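Handout 6: When "done" doesn't mean done

Read this before the lab. It covers the Delaunay cell and the fault that cost last year's group most of March.

The task was simple. A single rod pushes blocks across a board on a typed instruction, and the controller (Wovach's, with a Trinance force sensor added later) reports success or failure. Over 2,354 pushes it reported failure 145 times. The group took that as the fault rate and wrote it up. Then someone went back through the recordings and found another 256 pushes logged as successes in which the named block had hardly moved. 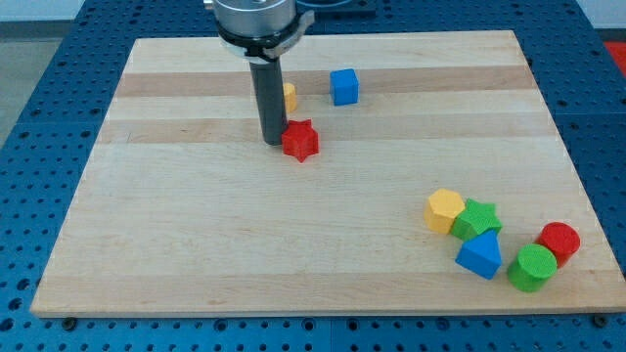
A success flag is a claim made by software, and you should ask what it was based on. Ours was based on the rod reaching its end position. Whether it had a block in front of it on the way was never checked. Look at how near the rod's tip is to the red star, and how little you can see of the yellow block behind the rod. From this side you could not say what shape that one is, and a vision system with the same view has the same problem. Ask for "the yellow block" and there is also the hexagon, over by the green star.

The supplier's answer was to raise the contact threshold. I remain unconvinced. It cut the false successes by 70 in the repeat run, but it also let the rod press harder before stopping, and the Dradine guarding notes say nothing about that.

For the lab, bring:
- one way the flag could be wrong that is not listed above
- the measurement that would show it
- what the arm should do while it is unsure

"Retry" will not get marks for the third unless you say how many times and what stops it.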